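Ticket 552 – Arm stops at the oven door and won't go on
Project: Hiltero (play kitchen tasks)
Status: Closed, with a grudge
Opened: 12/8/18

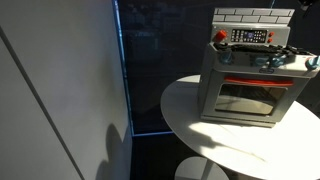

Summary

The arm reaches for the oven door handle, closes on it, pulls, and then stops with a force fault partway through the pull. After that it holds on to the handle with great loyalty until somebody hits the stop button. It does this on some runs and not on others. Restarting the controller helps for a while, in the way that going for a walk helps with a tax bill.

What should happen

The arm grips the red handle, swings the door down, lets go, backs off and reports done. It did all of this without complaint in July, on the same build of Grumora, with the same task file. I have the logs from then, and I keep looking at them the way people look at old vacation pictures.

What does happen

Grip is fine. The pull starts fine. Then the wrist force climbs past the limit, the controller throws FORCE_LIMIT_WRIST and the arm freezes. The limit for this task is 32 newtons. A toy oven door should not need 32 newtons. A toddler can open it with one hand while eating a cracker with the other.

Second problem, which I'm putting in the same ticket because I found it at the same time and am lazy: after the fault the gripper does not release. The release step comes after the "door open" step, and the door open step never finishes, so the gripper sits there squeezing. If you reset the fault without opening the gripper first, the arm tries to go home and takes the oven with it. I can confirm this one from personal experience. The oven is okay. The table is okay. I jumped.

Safety note, please read before touching anything

Until this ticket is closed, do not use the Reset button on the Grumora screen after a force fault. Press stop, keep your hands out of the reach area, open the gripper from the manual page, check that it has let go of the handle, and only then clear the fault. Jog the arm back at low speed. Yes, it takes longer. So does filling out the other form.

Log

Entry 1. Turned it off and on. Ran fine 17 times in a row. Declared victory, told people, went to lunch.

Entry 2. Back from lunch. Faulted on the first run. Took back my declaration.

Entry 3. Checked the force sensor. With nothing in the gripper it reads close to zero and stays there. Hung the test weight on it and got the right number. The sensor is telling the truth, sadly, so something really is pulling that hard.

Entry 4. Checked the door. Opened and closed it by hand until I was bored. No sticking, no grinding, nothing in the hinge. Wiped the hinge anyway so that I could write that I'd wiped it.

Entry 5. Swapped the gripper pads for a new set. No change. Put the old ones back, then remembered the new ones were nicer and swapped them again.

Entry 6. Called Ashby, who sold us the arm. Support asked if I had tried turning it off and on. See entry 1. They then suggested raising the force limit. I said I would think about it, and I did, for one second. Raising the limit turns "arm stops when something is wrong" into "arm keeps going when something is wrong," and I would like to keep the first kind.

Entry 7. Plotted the gripper path from a good run on top of the path from a bad one. The good path is a clean arc that follows the door. The bad one starts the same and then drifts off it, as if the door were hinged somewhere a little closer to the arm. The arm isn't opening the door at that point, it's trying to pull it out of the oven. First useful thing I have done on this ticket.

Entry 8. So the arm is wrong about where the hinge is. The hinge position comes from the oven position, and the oven position is found once, at startup, by the Teton vision module. It looks for the oven, saves the pose and never looks again. Explains why a restart helps: a restart makes it look.

Entry 9. Which means the oven is moving between runs. Put small pieces of tape on the tabletop at the corners of the base and ran the task over and over. The oven creeps. A tiny bit each pull, always toward the arm, and the table is smooth enough that nothing stops it. The first few runs don't care. After enough of them, the saved hinge is far enough off that the arc no longer matches the door, and up goes the force.

Entry 10. Checked what was different in July. We had a rubber mat under the oven in July. The mat is now under the coffee machine. I have no further comment on the mat.

Cause

Oven slides on the tabletop during the pull. Pose is only read at startup. The error adds up until the wrist hits its limit. The limit did its job the whole time and I owe it an apology.

Fix

1. Non-slip pads stuck to the bottom of the oven. The coffee machine keeps the mat, having the stronger union.
2. Task file now asks Teton for a fresh oven pose before every run. Adds 400 milliseconds. If anyone misses those, see me.
3. New fault branch in the task: on FORCE_LIMIT_WRIST the arm holds still, waits for an operator to confirm, opens the gripper, and backs straight off before any home move is allowed.
4. Reset is grayed out on the screen while the gripper reports closed on an object. It should have been from day one, and I say that as the person who made the screen.

Force limit left at 32.

Testing

Ran the task all afternoon with the pads and the fresh pose. No faults, and the oven stayed on its tape marks. Then took the pads off and pushed the oven out of place by hand between runs, with the arm stopped, to see if the pose update could cope alone. It could. Last, held the door shut with tape to force a fault on purpose. Arm stopped, waited, let go when told, backed off. Oven remained on the table, and so did my coffee.

Still open

The Ashby manual says the gripper releases on any fault. It does not. Sent them the log and asked which of the two is going to change. Moved to its own ticket.

The safety note stays taped to the cabinet until the new task file is on both controllers. One is done. The other wants a password that was apparently set by a poet.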